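Bench notebook, small arm, May

Picking up from where I left off before lunch. The kettle question is parked (too much steam, too many opinions) and I'm back on tidying up, which is the chore everybody at home really wants done. My sister asked me again whether she can have a machine that picks the toys up off the carpet, and I said not this year, and then felt I ought to be able to say why.

So the tidying job, cut down as far as I could cut it: one blue Duplo brick, one clear box, white table, plain wall. No carpet, no cat, no sock lying over the thing you want. If the arm can't manage that there's no point talking about a living room.

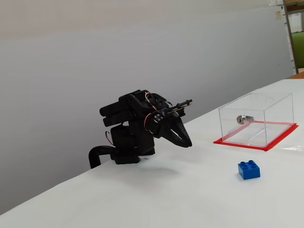 I've been running the Betusik controller for this and I'm fairly happy with it, though the default speed is far too brave for an arm this light. I turned it down to 30 per cent and the wobble at the wrist calmed down a lot. Tried it at 27 as well and couldn't tell the difference, so it stays at 30. The Utitz settings from the last round are still saved under the old name if anyone wants them - please don't overwrite them, I'll need them for the write-up!

What bothers me most is the clear box. I can see it perfectly well, and I still knock my knuckles on it when I reach across for my tea. A depth camera would have a worse time of it than I do, I should think. And a real house is full of this stuff: drinking glasses, freezer drawers, the lid of the cake tin, shower doors. People ask me about folding shirts and I always want to ask them about the shower door.

The brick is kinder. It's one solid colour, it has square sides and it doesn't squash. The only fussy bit is coming down on it straight, because if one finger lands before the other the brick skates off and you're chasing it over the sheet like a pea round a plate. I spent most of the afternoon on the height of the approach and nothing else, and I don't regret it (much). 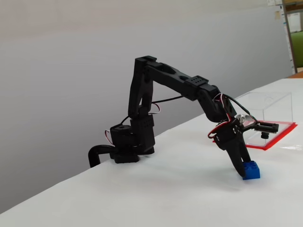
Hye-jin Kong read this over my shoulder and thinks I'm being gloomy. Her view is that the shop floor got there ages ago by giving every part its own place, and that a house could meet the machine halfway: a tray for the bricks, a hook for the mugs, a shelf at the right height. She'd have the arm doing the cutlery drawer before it ever went near a toy box. I said you'd have to train the children first, and she said that was cheaper than the arm.

Fair enough, and I do like the cutlery idea. Forks are horrible to grip, but at least they live somewhere.

To do: try the approach again with the lamp off, ask Fletitz if the softer finger pads come in this size, and set the log to stop at 600 lines, as it's eating the disk.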